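Start | Sortiment | Becher & Deckel | Kaffeeküche | Merkliste (0)

Kategorie: Becher & Deckel > Pappbecher weiß

Floler Pappbecher weiß, Stange zu 50

Moin zusammen, hier schreibt wieder Setsuko Nishimura aus dem Laden in Paluvcombe. Ich werde am Tresen ständig nach schlichten Bechern gefragt, also ganz ohne Kaffeebohnen-Aufdruck, ohne Sprüche, ohne Blümchen. Einfach weiß! Und weil ich selbst jeden Freitag für den Nachbarschaftskaffee aufdecke, hab ich da inzwischen ziemlich genaue Vorstellungen. Die Floler sind bei mir hängen geblieben, vor allem wegen des Rands: schön gerollt, fühlt sich an der Lippe angenehm an und wird auch beim zweiten Nachschenken nicht labberig.
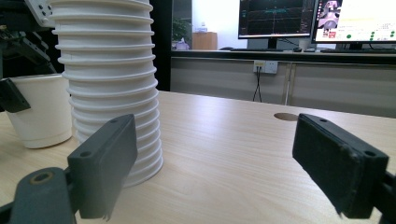 Pappbecher weiß, gestapelt und einzeln

Die Stange braucht kaum Platz, ich stell sie immer so auf den Tisch, wie sie aus der Tüte kommt. Kleiner Tipp von mir: nicht am obersten Becher zerren, sondern ganz leicht drehen, dann kommt auch wirklich nur einer mit (bei feuchten Händen klappt das leider nicht so gut, da hatte ich schon drei auf einmal).

Es gibt zwei Größen, eine für Espresso und eine für den normalen Kaffee oder Tee. Die große fasst 400 ml, wenn man sie randvoll macht, aber das will ja keiner tragen. Ich schenke bis zwei Fingerbreit unter den Rand ein und gut ist. Passende Deckel führen wir von Song, die sitzen auf beiden Größen stramm. Nehmt bitte nicht die alten von Misow, falls ihr davon noch welche im Schrank habt, die springen bei der großen Größe gern wieder ab.

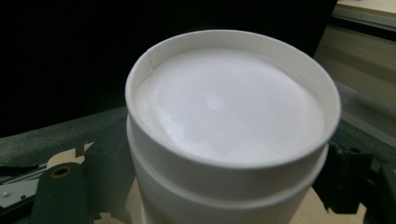
Beim Zubehör für den Kaffeetisch werde ich oft gefragt, worin man die weißen Sachen zum Einrühren am besten hinstellt. Ich bin da ganz klar für runde Behälter mit breiter Öffnung, da kommt man auch mit einem großen Löffel gut rein. Nur macht sie bitte nicht so voll wie den weißen hier, bei dem die Füllung fast bis an den Rand reicht, sonst liegt nach dem ersten Löffel die Hälfte auf der Tischdecke. Hamisi Nyaga, der bei uns die Bestellungen packt, schwört auf halbvoll und öfter nachfüllen, und ich geb ihm da recht.

Preis pro Stange: 5 Euro, der Karton mit 16 Stangen auf Anfrage. Abholen könnt ihr ab 13 Uhr, vormittags bin ich meistens im Lager und höre die Klingel nicht. Die kleine Größe ist gerade knapp, im März kommt Nachschub. Wer sie vorher dringend braucht, ruft kurz durch, ein paar Stangen hab ich noch zurückgelegt.

Teilen (5) | Kommentare (13) | Auf die Merkliste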